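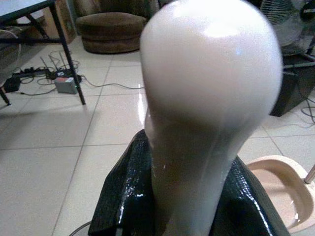 Monetti, marzo

Hola a todos en la comunidad. Fui a la jornada de puertas abiertas del taller Vitunel y salí encantada, de verdad. Tenían dos brazos robóticos dedicados a barrer: uno con la escoba, el otro con el recogedor, sobre un suelo de baldosa grande y brillante. Llevo años viendo vídeos de fábricas y nunca me había parado a pensar lo difícil que tiene que ser empujar un papelito hasta el borde de un recogedor (¡y que no se vaya por debajo!).

El caso es que coordino las actividades de ciencia de la biblioteca Vasconcelos y quiero llevar un grupo de 26 chavales a la próxima visita. Me gustaría saber si alguien ha ido con niños, cuánto dura la demostración y si merece la pena quedarse a la charla que dan luego. Y otra cosa: yo estaba bastante atrás y me perdí la explicación de cómo se coordinan los dos brazos. Si alguno de vosotros la oyó bien, le agradecería un resumen, aunque sea corto.

Meenakshi Subramaniam

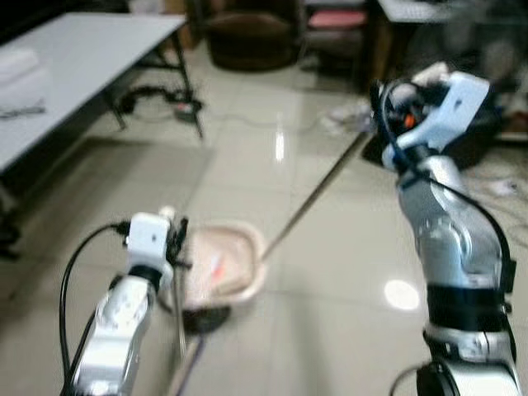

Yo he ido dos veces, la segunda con mis sobrinos de nueve y once años, y se lo pasaron en grande. La demostración dura 54 minutos si contamos las preguntas. Con 26 niños pediría que os dividan en dos turnos, porque lo interesante pasa a ras de suelo y desde la tercera fila solo se ven espaldas. A nosotros nos dejaron sentarnos en el suelo delante de todo, detrás de la cinta, y desde ahí se ve estupendamente cómo se acerca la escoba a la boca del recogedor.

Sobre la coordinación, os cuento lo que entendí, que tampoco soy ingeniero. Cada brazo sujeta su herramienta con una pinza y los dos comparten el mismo plan de movimiento. El del recogedor tiene que mantener el labio pegado a la baldosa mientras el otro arrastra, y ahí está la gracia: si la pala se levanta un par de milímetros, lo que se barre acaba debajo. Nos dijeron que para preparar el ejercicio habían grabado 215 repeticiones, cambiando cada vez la basura y el sitio donde la dejaban. Un tubito de cartón rueda, un papel arrugado se engancha, un trocito pequeño se queda en la junta... Mi sobrina quiso saber por qué no usaban una aspiradora y le contestaron muy en serio, con dibujo en la pizarra y todo. ¡Le dedicaron un buen rato!

La charla posterior va más de programación. Para los mayores, estupenda. Los pequeños se me empezaron a mover en la silla a los diez minutos.

Everaldo Godoy 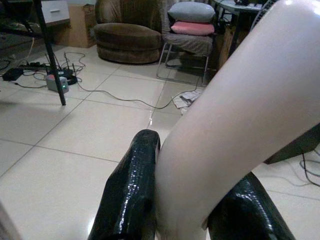 ¿Hay que reservar para ir en grupo?
Los grupos de más de 7 personas reservan por correo con el taller e indican la edad de los participantes; las visitas individuales entran por orden de llegada.

Añado a lo de Everaldo que por la mañana hay mucha menos gente. Yo fui a las once y pude preguntar todo lo que quise. Eso sí, el aparcamiento es malísimo, mejor el autobús que para en la plaza. No me quedé a la charla, así que de eso no opino.

nunden_vecina

Mil gracias a los dos. Pido los dos turnos y voy por la mañana, entonces. Lo de las 215 repeticiones se lo voy a contar a los chavales antes de ir, ¡me parece una barbaridad maravillosa! Pensaba hacer con ellos un ejercicio previo: por parejas, uno coge la escoba y otro el recogedor, sin hablar, a ver qué tal se les da.

Meenakshi Subramaniam

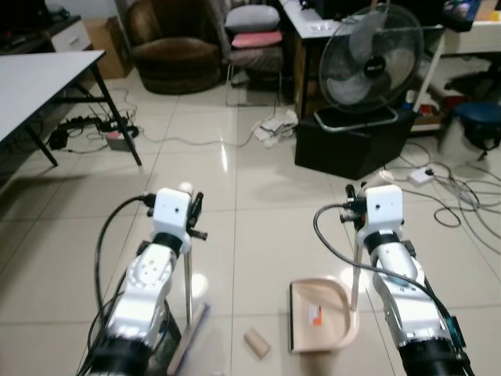
Categoría: Visitas y talleres > Robótica

Ese ejercicio lo hicimos en casa al volver y funciona de maravilla. Prueba también a que usen una sola mano cada uno y la escoba cogida por arriba del todo, que cuesta muchísimo más. Con un tubo de cartón de los de papel de cocina las risas están garantizadas. Si te sobra tiempo, que cambien los papeles: mis sobrinos descubrieron que sujetar bien la pala era más difícil que barrer, y en la visita ya iban fijándose en ese brazo. Si conseguís plaza, cuéntanos por aquí qué tal fue.

Everaldo Godoy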